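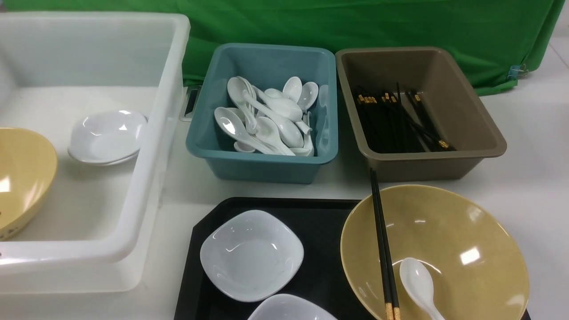

Manipulation Software Group – Kirier Lab

How I set up a task sequence for sorting tableware (and how you can too)

I get asked for this one a lot, so I'm finally writing it down. It's a walkthrough of how I build the control software for a table-setting job, or a table-clearing job, which is mostly the same job with the arrows pointing the other way. You've got spoons, chopsticks and bowls, each kind has its own bin, and there's a tray in front. The arm part is the fun part, but most of your time is going to go into the bit that decides what the arm should do next.

I'm using Clulis as the task runner and Zandico for the perception side. Both are our own in-house tools, so if you're outside the lab you'll need to swap in whatever you have. The ideas carry over fine.

Before you start

You'll need a calibrated head camera, a working arm driver and a config folder you're not afraid to mess up. Make a copy of the folder first. I skipped that the first time and spent an evening rebuilding my joint limits from memory (never again!).

Check that your camera and your arm agree on where the table is. I touch the gripper to 2 marked points on the tabletop and compare what the camera says to what the arm says. If they don't match, stop and redo the calibration. You can't fix a bad calibration later with clever planning, and believe me, I've tried.

Step 1: Give everything a zone

Open zones.cfg and draw a rectangle on the table for each bin, plus one for the tray. I name mine by what goes in them, so spoon_bin, chopstick_bin, bowl_bin and tray. Don't name them by color. I did that for a while and then somebody swapped two bins and my log was full of nonsense.

Leave a little gap between zones even if the bins are practically touching. If two zones overlap, Clulis picks whichever one comes first in the file, and it does this silently, and you will lose a morning to it.

The bowl zone needs a height as well as a rectangle. Bowls stack, so the place you want to grab moves up and down depending on how many are in there. Set stack: true and let perception find the top rim every time. Please don't type in a fixed height.

Step 2: Teach perception what it's looking at

White dishes on a white table are a pain. So are glossy ones, because every lamp in the room turns into a bright blob on the glaze, and the segmenter loves to decide the blob is its own little object. Two things helped me.

First, turn down the exposure until the highlights stop spreading. The picture looks gloomy to a person but the edges come out a lot better. Second, turn on merge_highlights in Zandico, which glues any small bright patch back onto whatever surrounds it.

For training I saved 681 frames from our table and labeled them over a week or so with a lot of coffee. You could get away with fewer if your dishes are a nice strong color. Mix in plenty of frames where the arm is in the way, because that's what the camera will be looking at for half of the run. 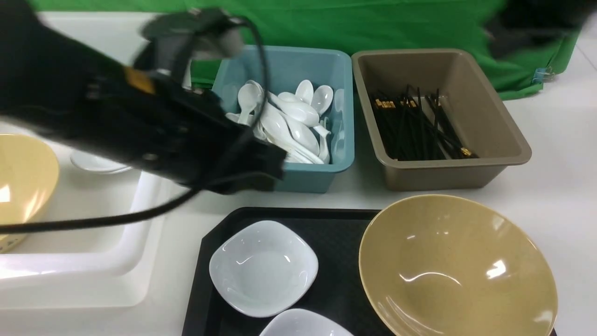 Which brings me to the arm mask. Zandico can take the joint angles, work out where the arm should be in the camera view, and blank that part out before it looks for objects. Turn this on! Without it, I had the cable getting labeled as a chopstick, over and over, with very high confidence. The mask only knows about the rigid parts, though, so cables that hang and swing need extra padding. I set mask_padding to 100 and it's been good enough.

Fast moves smear the arm too. I tell perception to ignore any frame where the wrist is going faster than a set speed and just keep the last good answer. You lose a bit of freshness, but the pile of spoons isn't going anywhere while the arm is on its way over.

Step 3: Write the sequence

Every job in Clulis is a list of small actions: look, pick, place, check. Keep them small. My first version had one giant action called move_spoon_to_tray, and when it failed I had no clue which part had gone wrong.

For a pick, mine goes like this:

look spoon_bin
choose top_item
approach from_above
close
lift
check held

That last line matters more than all the others. If check held comes back false, go back to look. Don't go back to close, or the arm will stand there pinching air with great determination.

I allow 2 retries per item and then skip to the next kind of dish. Coming back later often means choosing a different item, and that's usually all you need with a messy pile.

Step 4: Sort out the approach angles

Spoons are okay from above. Chopsticks are skinny and they lie across each other, so I line the gripper up across the stick and ask for one that has clear space on both sides. If there isn't one, I have a little nudge action that pushes the bundle a touch and looks again.

Bowls took me the longest. I go for the rim of the top one, with one finger inside and one outside, coming down slowly. The planner needs to know about the bin walls here, so add them as collision boxes. See-through plastic may not show up properly on your depth camera (ours is hopeless at it), so measure the bin with a ruler and type the numbers in.
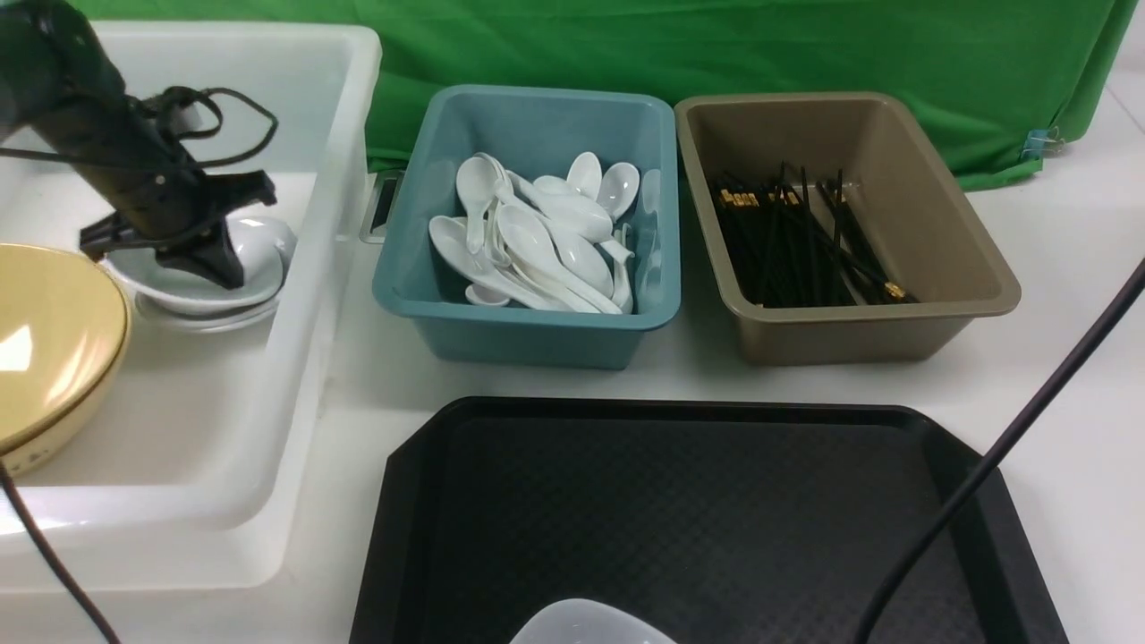 Jõgi, May

I'm adding this part from my own shifts, where I've been running the same config on the same table. Nearly everything moved over cleanly. The zones had to be redrawn, of course, and I had to redo the exposure because the lights are harsher.

The one real surprise was the stack logic. With several bowls nested together, the rims are so close that perception kept flipping between the top one and the one under it, and the target height jittered like mad. I fixed it by averaging the last few good looks before sending a target. There's a setting for it now, called settle_looks, and I'd leave it on for anything that stacks.

Step 5: Run it slow, then read the log

Set the speed scale low for your first full pass and keep a hand near the stop button. Let it go all the way through even if it's clumsy, then open the log and sort by action. You're hunting for the action with the most retries. Fix that one, run again, and leave the rest alone for now. I know it's tempting to change five things at once – I do it too, and then I can't tell which one helped.

If the log says target_lost, look at the mask first. If it says no_path, look at your collision boxes, and check whether you made the bin walls taller than they are. If it says zone_conflict, go back and read Step 1 again.

The sample config is in the shared folder under tableware_base. Copy it, rename it, and please don't save over mine.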